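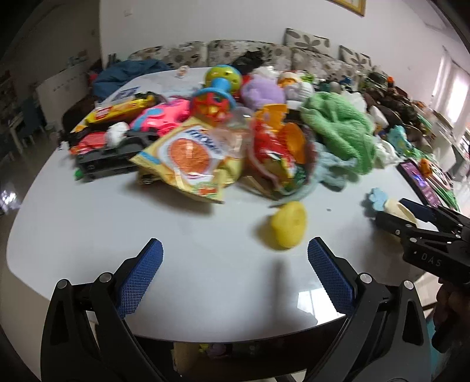
11th April. My feet are up, the kettle is on, and I want to get the Dangate open day down on paper before I muddle it all, because my sister will be calling and she will want every detail (she was sorry to miss it and I was sorry she did, she would have asked much better questions than mine). I had been picturing a big humming hall with yellow lines on the floor and a man in a hard hat telling us to keep back. What we got was a living room, with a patterned sofa and pillows and a gold picture frame on the wall, and a shiny white table heaped with toys and snacks, with a little yellow lemon plush sitting by itself near the front like the last guest at a party. I liked the place right away.

Brenda Inskip met us at the door and gave us stickers with our names on them. Mine came off on my cardigan before I had my coat hung up. She has the sort of voice that carries without being loud, and she told us the plan for the visit, which was a short talk first, then the demonstration, then a turn for anyone who wanted one, then cake. I wrote down "cake" and underlined it, so that page of my notebook is not much help now.

The talk was Elisa Santoro's, and she was lovely, a bit nervous to begin with and then so wrapped up in her subject that she forgot to be. What they do there is teach robot arms to pick up ordinary things, the kind you'd find lying around any house with children in it. I had always supposed somebody sat down and typed out the instructions, lift this, turn that. But the way they go about it, a person takes hold of a gripper, just the gripper with no robot on the end of it, and does the job by hand while a camera rides along and takes it all in. Then they do it again, and again. The goal for this one table is 500 pick-ups, and they had got to 85 when we came in. I thought of all the sheets I have folded in my life and wished someone had been keeping score!

Then came the demonstration, and we all shuffled in closer, and a tall gentleman stood right in front of me and then very sweetly swapped places when he noticed. The grippers have two black jaws with blue pads on the ends, and the pads have a pattern of tiny diamonds pressed into them, a bit like the rubber thing I use for opening jars. There were two of them going at the table, and I found I was leaning in with my whole body every time one closed on something, the way you do when a child is carrying a full glass of milk. 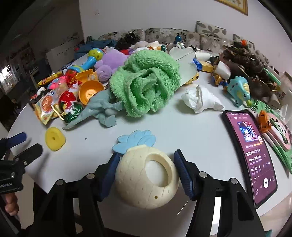

Does the robot have to be there while they are doing this? It can be somewhere else entirely, because the recordings are saved and used for its training later on.

I asked Elisa that myself, and I was pleased with it, because a younger man next to me nodded and wrote down what she said. She told us the soft things are harder than the hard things. A toy with a firm body stays the shape it was when you reached for it, but a towel goes any way it pleases, and you have to decide where to pinch it. Any grandmother could have told them that about towels, but I kept it to myself.

The pineapple was my favorite of the toys, cream colored, with pale blue leaves and a round opening in the front with a white ball inside. I asked where I could get one for the baby and Elisa had no idea.

And then I had my turn! The handle was lighter than I expected. Brenda stood beside me and told me to go slower, and then slower than that. I went for the green towel, naturally, having been so smug about it, and dropped it, and went for it again and got a good corner of it and carried it to the other side of the table. My arm was tired after a few minutes. Elisa says they do 20 minutes and then swap over, and I can see why.

There were 12 of us for the cake, which was lemon, and the tall gentleman had two slices. Brenda wants us to come back when the arm itself is set up and I have put my name down, and my sister's as well, so I had better tell her.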